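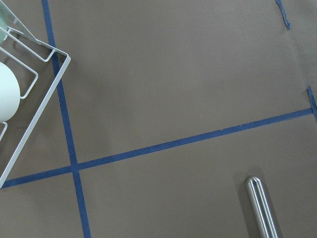

How Does a Skirt Get Its Pleats?

Look closely at a pleated skirt, or the front of a school tunic. The cloth has been folded over itself again and again, and each fold is called a pleat. When you stand still, the pleats lie flat. When you run or spin, they open up like a fan.

Why bother folding cloth?

A plain tube of cloth that fits your waist would be too tight around your knees. You could only take little steps. Pleats fix this by hiding extra cloth. At the waist the folds are sewn down, so the skirt fits snugly. Lower down they are free to open.

Hiding cloth uses up a lot of it. For a simple pleated skirt you need about 3 times as much cloth as the waist measures. That is one reason pleated clothes often cost more than plain ones.

Kinds of pleats

Knife pleats all point the same way, like pages in a book that has been pushed over. Kilts have knife pleats at the back.

Box pleats are made from two folds that point away from each other. They make a flat panel in between. Many school uniforms have them.

Accordion pleats are very narrow and stand up in a zigzag. They are named after the squeezebox, which has folds in the middle that open and close.

Making the folds stay

If you fold a cotton hanky and press it with an iron, you get a sharp crease. Wash the hanky and the crease mostly goes away. Water lets the tiny fibres in the cotton move back to where they were.
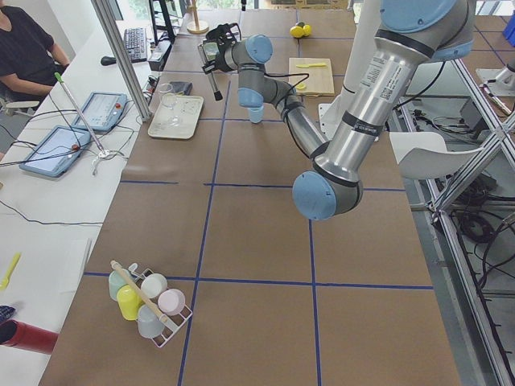
Polyester is different. It is a kind of plastic, and plastic goes a bit soft when it gets hot enough. If you fold polyester, heat it and then let it cool while it is still folded, the fibres set in their new shape. After that the pleats can go through the wash and come out with the folds still there.

At the Arellano pleating workshop in Grorport, the cloth is laid between two big sheets of folded card. The card is closed up like a fan, tied tight and put in a steam cupboard. Then it has to cool down before anyone unties it. The workshop has 449 card patterns, and some have folds shaped like sunrays or fish bones.

Wool can be pleated with steam too, but the folds soften over time - so wool skirts need pressing now and then.

Try it with paper

You need a strip of paper 29 centimetres long, a ruler and a pencil.

Draw a line across the strip every 2 centimetres. Fold along the first line, turn the paper over and fold along the next one. Keep going to the end. You have made accordion pleats.

Now measure the strip while it is partly closed. Pull it open and measure again. The paper is the same, but it takes up more room.

Words to know

Crease: a line made by folding and pressing.
Fibre: a very thin thread. Cloth is made of lots of them.
Hem: the bottom edge of a skirt, folded up and sewn.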